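The Bench Before the Desk

Stedwood sells desk sets the slow way. The shop takes in keyboards, mice and pads from several suppliers, Lemus and Samarakoon among them, and puts them together for people setting up a first home office. It holds 1,000 small items at any one time and sends out 200 orders in a good month. August is the busiest.

Most of the work happens on a bench covered in blue. Stock stays at the back, against the small-parts drawers, and the front is left for whatever is being looked at. Long boxes go in first. They are awkward on a shelf and easy to find when they stand on their long side with the printing facing out.

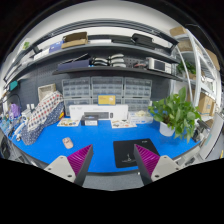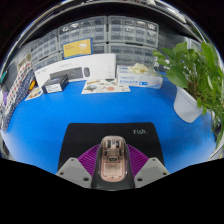
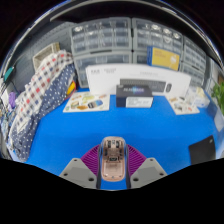
The blue work surface at Stedwood, with the long white box toward the back in all three views.

The mouse pad is where many buyers start. A black one hides marks, and a small word or logo in white is enough decoration for most desks. Stedwood lays each pad flat before it goes in an order, with a weight on any corner that lifts.

Mice get less room than they deserve. The shop's advice is to hold one for a few minutes before choosing. Small hands often do better with a small mouse, whatever the box says.

Fabric is a newer line. Customers asked for something to throw over a keyboard at night, and polka dots have sold better than plain cloth.

Orders packed by 3 leave the same day. Returns are accepted for 7 days, in the original box.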